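How I Finally Got My Sourdough Starter Going (and How I Keep It Alive)

I killed three starters before this one. One went pink, one smelled like nail polish remover for so long that I gave up, and one I left on top of the oven on a Sunday and then baked a lasagna underneath it. So if you're on your second or third jar, welcome, pull up a chair!

What you need: a glass jar with a loose lid, whole wheat or rye flour, plain unbleached flour, water, a spoon and a rubber band. A kitchen scale if you have one. I bought my jar at Visser, the housewares place near my bus stop, but an old pickle jar is fine as long as you get the pickle smell out of it (baking soda, hot water, leave it overnight).

Day one

Put 55 grams of whole wheat flour in the jar and pour in the same weight of water. Stir until there's no dry flour hiding in the corners. It should look like thick pancake batter, maybe a little stiffer. Scrape down the sides, set the lid on top without screwing it tight, and wrap the rubber band around the jar at the level of the dough. Then walk away. I know. Walk away anyway.

My tap water smells strongly of chlorine in the summer, so I let a pitcher of it stand on the counter first. When I lived across town I never bothered and the bread was good there too.

Day two and the false alarm

You might see bubbles really early, and you will get very excited and text people about it. I texted Adhiambo, who has been baking a lot longer than me, and she wrote back "wait." She was right. Those first bubbles are usually other bacteria having a party, and a day or so later the jar goes flat and you think you've killed it. You haven't! Keep feeding it. 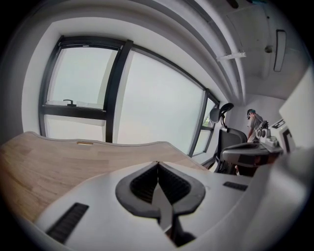 Salim Kinyua
Home baker and weekend contributor

The feeding routine

From day three on, do this once a day, at whatever time you'll really remember. For me that's 7 in the morning while the coffee is brewing.

Scoop out most of the starter, leaving a couple of big spoonfuls in the jar. Add fresh flour and water in equal weights. I go half whole wheat and half plain at this point, and later I drop the whole wheat down to a spoonful. Stir, scrape, move the rubber band to the new level, lid back on.

The stuff you scoop out is the discard. Don't pour it down the sink, it sets like glue in the pipes (my brother Godfrey can tell you all about that, it was his sink). For the first week I throw mine in the trash. After that I keep it in a bowl in the fridge and make crackers or pancakes.

When it starts rising and falling on a schedule, move up to two feedings a day. In November, with my kitchen as cold as it gets, mine took almost 2 weeks to reach that point. In July it was much faster. If your place is chilly, put the jar in the oven with only the light on, and stick a note on the door. Please stick a note on the door.

Is it ready?

I go by the rubber band. If the starter doubles within a few hours of a feeding, and does it again the next day and the day after, I bake with it. Some people drop a spoonful in water to see if it floats. I've had perfectly good starter sink like a rock, especially with a lot of rye in it, so I don't worry about that one much.

The smell should be sour and a bit fruity, kind of like yogurt or cider. A sharp solvent smell means it's hungry, so feed it more often. Gray liquid on top is also hunger, and you can stir it in or pour it off. Fuzz, or any pink or orange streaks, and it goes in the trash, jar contents and all. Wash everything and start over. Don't try to rescue a clean-looking bit from underneath.

Keeping it when you don't bake much

Once it's strong, it can live in the fridge. Feed it, give it an hour on the counter, then put it in the back, away from the eggs you're always reaching for. I feed mine once a week. The night before I want to bake I take it out and feed it, and again in the morning, and by lunch it's usually bubbly enough to go into a dough.

Next time I'll go through the plain white loaf I make with it, including the folding part, which confused me for months.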